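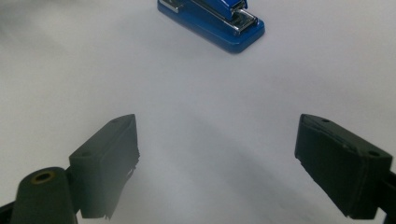 15 Jan 2024
By Muthoni Odera

Me again with the notes! We met in the small room at Civent and got going late (my fault, I had the key).

Stationery first. We've spent £191 since the last meeting, mostly on paper, and everyone agreed to stop ordering pens for a bit. The blue stapler stays with us, and I'm to get a box of staples from Cuteo before the packs need doing.

Packs: 53 to staple for the Onda open day in March. Okoth have sent the leaflets over already, bless them, but the map page has the old car park on it, so I'll ring and get it redone. One staple, top left corner please – we had a long chat about this and I don't want it again!

White surface: wipe it down after gluing. Agreed.

Shelves held over to next time, and I'll bring the tape measure.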